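Workshop notebook, Monday, November

Started 7:40. Heating had been off since Friday and the bench room was cold, so I left the starters in the proving cabinet and worked on the flour notes until things warmed up.

Question for the week is still why the Tirnberg rye loaf spreads when we go from the test batch to the full one. Test batch is fine every time. The full batch goes slack in the last half hour of bulk and won't hold a shape after that. Siham thinks it's dough temperature. Kenneth thinks it's the flour, as he usually does.

Flour first. We are on the second delivery from Haldane and it takes up less water than the first. I made three small doughs at 2000 g total each, same recipe, water held back by 18 g, 39 g and nothing. The one with 39 g held back was too tight to fold properly. The 18 g one felt like the old flour. The full-water one was sticky at the first fold and still sticky at the third. So there is something in what Kenneth says, but it doesn't explain why the small batches of last week's dough were fine on the same sacks.

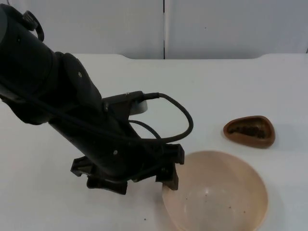
Temperature next. Siham put a probe in the middle of the full batch and one near the side. The middle was 3 degrees warmer by the end of bulk. A small dough loses heat as fast as it makes it and a big one doesn't, so the big one is further along at the same time on the clock. We have been going by the clock. I should have checked this in October when Ross first asked.

Plan for tomorrow:
- cooler water for the full batch, same flour, full water
- stop bulk by volume, use the straight-sided tub with the tape on it
- second full batch with 18 g in every 2000 g held back, otherwise the same
- no change to the salt or the starter until both of those are baked

Starter: the Makus culture was slow again this morning, flat on top and a bit sharp. Fed it at 8:15 and again at 1:00. The Mindon one is lively and I'd like to use it for everything, but the flavor is milder and Mahmoud's tasting notes prefer Makus for rye. Keeping both going for now.

Oven: the left deck is still browning faster at the back. Turned the loaves at the halfway point. Mahmoud has the part number for the seal – needs ordering before the holiday bake.

Small scale is reading low. Checked it against the big one and moved it off the bench. Don't use it for salt.

Cleaned down 4:30.

Comments (3)

Siham Tazi
The side probe was touching the tub for part of the afternoon. I'll move it in a bit tomorrow and we can compare.

Kenneth Matheson
Can you keep a bag of the first delivery back if there's any left? I'd like to run it next to the new one.

Ross Gourlay
Seal ordered. They said Thursday.

This site uses cookies to remember your login and reading preferences. Accept | Manage settings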